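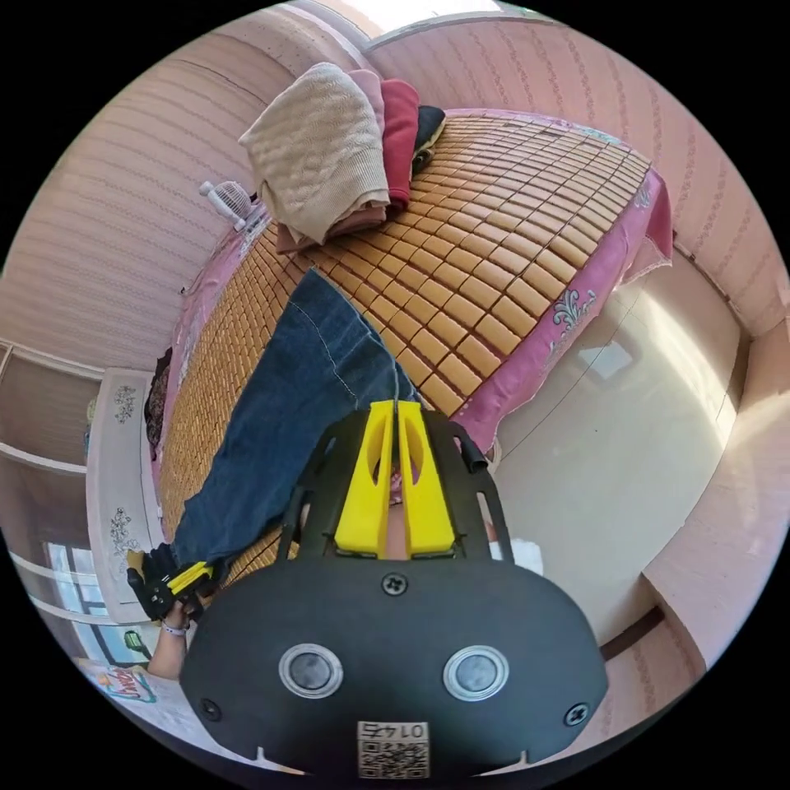
Kileo Hand-Held Gripper Pair for Demonstration Recording

Kileo is a set of two hand-held grippers for recording how a person works with both hands. The operator holds one gripper in each hand and does a normal job at home, in a shop or in a workshop. The recordings are then used as examples for training a robot policy. No robot arm is necessary at the place of recording.

The set is made by Drakden and is delivered ready for use, with both grippers already paired.

The grippers

Each gripper has a black rounded body with two round sensor windows at the front and a pair of yellow fingers with a long opening in each. The fingers stand in an open black frame with slots at the sides. A small label with a code and a four-digit number is placed low on the body. The number is written into every recording, so that you always know which unit has made which file. Please do not remove the label, also not for cleaning.

The wide-angle view shows the fingers of the gripper together with the surroundings. For work with large soft objects we find this important, as the other hand is often far away from the first one.

Working with clothes

Folding is the most requested task among our customers, and trousers are a good place to begin. Denim is heavy enough to stay where you put it, and the seams and hems give clear points for grasping. In our own sessions we lay the jeans flat on a bed, with one gripper near the hem or the waistband, and the clothes that are already folded stay in view. We do not clear the room before recording. A policy that has only seen an empty white table will have difficulties in a real bedroom.

Latrice Gallagher, who prepares our operator training, recommends to record each garment in 12 episodes before changing to another one, and to turn the garment to a new direction between the episodes. A new operator should practice for 16 minutes without recording.

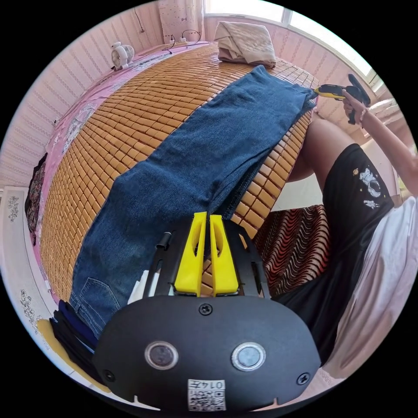
Recording with the Skillevel software

Skillevel is included in the price and runs on a normal laptop. After each session it does the following:

Joins the recordings of both grippers on one time line
Marks every closing and opening of the fingers
Shows episodes where one gripper has lost its position
Exports the accepted episodes for training

An episode can be rejected or given a note by the reviewer. Rejected episodes are kept in a separate folder and are not deleted.

What is in the set

Two grippers with fingers mounted
5 pairs of spare fingers, yellow
Two charging cables
Screwdriver for the cross-head screws of the body
Carrying case
Skillevel license for one laptop

Warranty is 12 months. Fingers are wearing parts and are not covered.

Questions before ordering

If you are not sure that your task is suitable, please write to Njoroge Minja in our sales office and describe the objects and the room. A short phone video is helpful. For an offer to a university or a school, please add the delivery address and the name of the department.

Page last changed on 29 July 2026.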